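Company > Who We Are > About Brikirness

About Brikirness

Brikirness collects and sorts household recycling for homes, small shops and apartment buildings. We started with 2 trucks and a rented yard behind the old Doucet feed mill, and we still work out of that yard today.

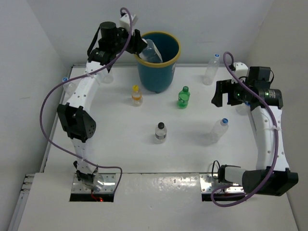
The company was set up by Farzana Sandhu and Bogdan Jakubowski, who had both worked on city collection routes. The town had stopped its curbside pickup and people were driving their bottles and cans to the county site, or throwing them in the trash. Farzana wrote up a route, Bogdan fixed up the trucks, and the first customers signed on that May.

We now serve 3917 addresses and employ 56 people, most of them drivers and sorters. Routes run every other week. Apartment buildings can ask for weekly pickup, and we supply shared bins for buildings with up to 100 units.

What we take: plastic bottles and jugs, steel and aluminum cans, glass jars, cardboard and mixed paper. We do not take plastic bags, foam, paint cans with paint in them, or batteries. Bottles should be emptied and given a quick rinse. Caps can stay on. Cardboard needs to be flattened and kept out of the rain if you can manage it.

Sorted material is baled at the yard and sold to mills and processors. Prices go up and down, and when they are low the pickup fee covers most of our costs. We bought the Flaris route on the east side of town when its owner retired, and kept the same drivers and the same pickup days.

Chidubem Dauda runs the yard and handles hiring. Normunds Ots looks after routes, missed pickups and new accounts. Lech Wilczyńska visits schools and clubs to talk about what goes in the bin, and can bring sample bins and printed guides in English and Spanish.

The office is open weekdays from eight to four. The yard gate closes half an hour earlier, and drop-offs are for account holders only.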